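THE RECYCLED PC COLUMN
Is an old office tower worth your Saturday?

Every August the same question lands in the Berkham newsletter inbox: should I fix up the old desktop or let it go? Sunil Bepari says fix it, every time. I've been less sure for years, and the response to his piece in the last issue hasn't moved me much. We had nine emails, and most of them assumed that new memory cures everything.

It doesn't. Memory helps if the machine was short of it. If the drive is on its way out, you've bought a faster route to the same crash. So before spending anything, take the side panel off, lay the case flat, and have a proper look at what you own. Find the memory slots, then the processor, then whatever card is sitting in the expansion slot. Write down the part numbers. The sticker on the outside of the case tells you what left the factory, and old office machines have often been opened since.

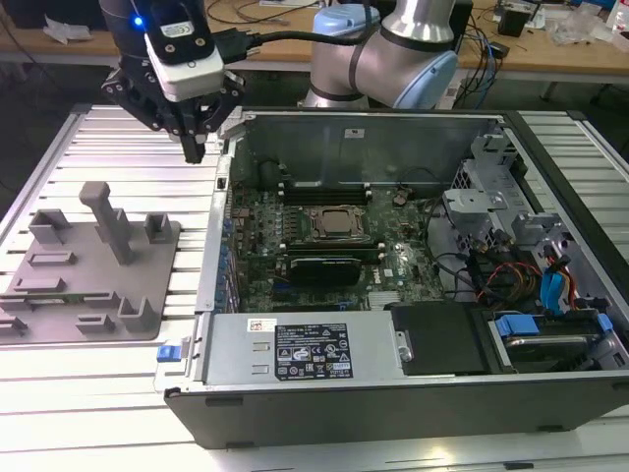 What the guides leave out

Shanthi Matubbar sent us the upgrade guide from Zurneder, which promises "a new computer in an afternoon." I read all of it. The guide gives the power supply one line, and that line says to check it is adequate. Adequate for what? It never says.

Start with the label on the unit itself, which lists the output for each voltage. Compare the 12-volt line with what your new card needs, and don't go by the big number alone.
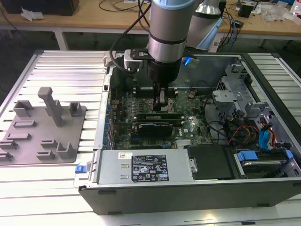
Parts from the big office makers deserve a second look before you order replacements. Some use their own connectors or an odd power supply shape, and a standard part from the store may not fit. A Dell logo on a little white label, like the one on this board, is a good reason to look up the exact model first. Cultus and Ekanayake both sell kits marked "universal." I'd want to see the plug before I believed it.

As for drives, copy your files off before you touch anything — and then open a few of the copies. Sunil thinks I'm fussy about this. He may be right, but I've yet to hear a good argument for skipping it.

Replies to the usual address, please. If you've had one of those universal kits fit a machine like this, send me the model number too.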